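Dundora opens orders for two-arm handling package

May 2025
By the Skadton Automation Review news desk
Last updated: May 2025, second version

Print this article | E-mail this article

Dundora has opened orders for its two-arm handling package, a bundle of hardware, control software and setup support meant for companies that handle mixed goods by hand. The package had been limited to pilot customers since November. It is now sold directly by the company and through one distributor, Alvarado.

The base package includes two arms on a fixed torso, a pair of parallel grippers with replaceable fingers, a camera at the head, a camera at each wrist, and a control computer. The software, sold under the name Clenasberg, covers recording of manual demonstrations, training of a task from those recordings, and playback with an operator stop. A mobile base is not part of the offer. Customers who need one must supply it and have the mounting approved by Dundora before the warranty applies.

The company is aiming the package at returns processing and light kitting, where items arrive in soft packaging and in no fixed position. Bags, pouches and fabric cases are difficult for suction tools, which need a flat and reasonably airtight surface. Dundora's approach is to bring both grippers to the item from opposite sides, so that one can hold while the other turns, lifts or opens. Sporting goods are among the categories used in its demonstrations.

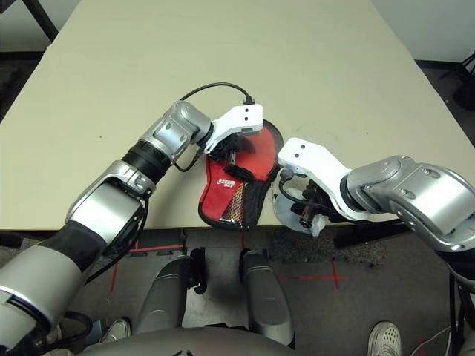

Demonstrations are recorded by an operator who guides both arms through the task. According to the product sheet, a new item category requires 61 recorded runs before training, and the company advises repeating the set if the table height or lighting is changed. Training can be done on the supplied computer or on the customer's own server. Recorded data stays on site unless the customer signs up for remote support.

The fingers are the main wear part. They are held by screws and can be changed without removing the gripper from the wrist. Dundora supplies a spare set with each order and sells further sets separately. Drawings of the mounting face are included in the documentation, so customers can make their own fingers, but damage caused by those parts is excluded from the warranty.

Cable routing was the most common complaint during the pilot. Gripper and camera cables run outside the arm housings, and several pilot sites reported that a plug had worked free after long periods of wrist rotation. Dundora has issued a revised clip set and a routing diagram, both of which are included with new orders. Pilot customers can request the clips at no charge. An internal cable path is planned for a later version, with no date given.

Setup is performed by Dundora or Alvarado staff and takes 2 working days. The fee covers mounting, camera calibration, marking of the floor area and instruction for operators. The customer provides the table, a level floor and a network connection. A risk assessment for the site is required before the arms are powered, and it remains the customer's responsibility.

The software license is annual and covers one pair of arms. If it lapses, tasks that have already been trained continue to run, but new recordings cannot be processed. Support requests are answered by e-mail under the standard license. Telephone support is a paid option.

Delivery time is quoted at 41 days from receipt of order. Orders for more than one unit are scheduled individually. The documentation is available in English only at this stage.

Print this article | E-mail this article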